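4.3 Flatness, grain and the choice of board

The claim that a maple board "stays flat" is repeated so often in the trade literature that it has come to be treated as a finding. We could trace very little of it to measurement. Most of the sources we followed led back to makers' leaflets or to other reviews that cited the same leaflets, and the one workshop report that did give readings (Henriques) took them in a single week, in a heated room, on boards which had been stored there beforehand. A board that has already settled will look very steady over seven days. Whether it would look steady over a season is a different question, and the report does not ask it.

We therefore began from the position that flatness had to be shown separately for each board, and that a good-looking surface was no evidence for it. The 20 boards in the Wendstead set were bought as one lot and described by the supplier as identical. They were alike in outline and overall size. In figure, colour and the way the strips had been joined they differed plainly, and two people sorting them by eye would have made different piles. When we tried this, they did.

Readings were taken with a straight edge and feeler gauges along both diagonals and at fixed stations between the seams. Over 100 days this gave 1,952 usable readings. Those spoiled by grit under the straight edge, or by a gauge that had plainly been bent, were struck out at the bench and do not enter that total. We would have preferred a finer method. The gauges are sensitive to how hard the user pushes, and although Jaime Godinho took nearly all the readings himself, one pair of hands only makes an error consistent and leaves it in place. Anyone wishing to treat small differences between neighbouring stations as real should bear this in mind. We do not treat them as real.

Three results seem safe. First, most of the movement we found was across the width of the board, at right angles to the seams, as any joiner would expect. Secondly, boards left lying loose on a bench cupped more than boards that were fixed down, and the cup was usually upward at the long edges. Thirdly, turning a loose board over every few days reduced the cup but did not remove it. None of this is new. It is reported here mainly because the two surface treatments sold as cures for it, Flirkero oil and the Priltusent wax finish, made no difference that we could separate from the spread between untreated boards. It may be that a thicker coat, or a coat applied on both faces before delivery, would do better. The instructions supplied with the products do not ask for either, and we followed the instructions.

A more doubtful result concerns grain. It is widely held that curly or swirling figure marks a strip that will move unpredictably, and that such strips should be kept away from the edge of a board or left out of it. Our readings lean slightly that way. They also lean the same way for strips of darker colour, for which we know of no good reason, and this makes us wary of both. With a small set of boards it is easy to find that whatever one has chosen to look at has some bearing on the outcome. Had we recorded the smell of the boards we might well have a result for that too.

Part of the trouble is that figure is hard to record. We tried a simple scale running from plain to strongly figured and gave it up after the second round of sorting, when the same strip was placed at opposite ends of the scale under morning light and under the lamps. Photographs help a little — at least two readers can argue over the same surface — but they carry the lighting of the room with them, and a polished patch can pass for figure if the lamp stands in the wrong place. The grain notes kept alongside the readings should be read as opinions with a station number attached.

There remains the matter of how the boards were held. Earlier accounts are vague on this point ("secured to the bench" is typical), which is unfortunate, as the method of holding had more effect in our readings than any finish. A board held hard at its corners is pressed towards the shape of whatever lies beneath it. If it then measures flat, the credit may belong to the table. We released a number of the fixed boards at the end of the period and measured them again, and several took up a slight cup within hours. The word "flat" in the tables should be understood to mean flat while held. 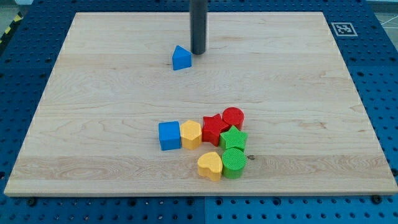
Colour variation within a single board is the last point on which we part company with the usual advice. Buyers are told to refuse a board whose strips do not match, on the grounds that a mismatch points to mixed stock and so to uneven movement. The pale maple board in Figure 3, laid on the blue pegboard table, would fail that test: a slightly yellower band runs across its lower third, and the wavy figure shows particularly well there, though it can be found elsewhere on the surface too. A photograph cannot say how such a board will behave, and we would distrust anyone who offered to judge it from one. The dark bolt heads near the two lower corners raise the other difficulty, as they apparently help to hold the board in place, and a reading taken in that position would be open to the objection made above. We found no link between visible mismatch and measured cup in the loose boards. Our set is too small to rule one out, and a larger set sorted by someone who had not seen the readings would be worth more than any further argument from us.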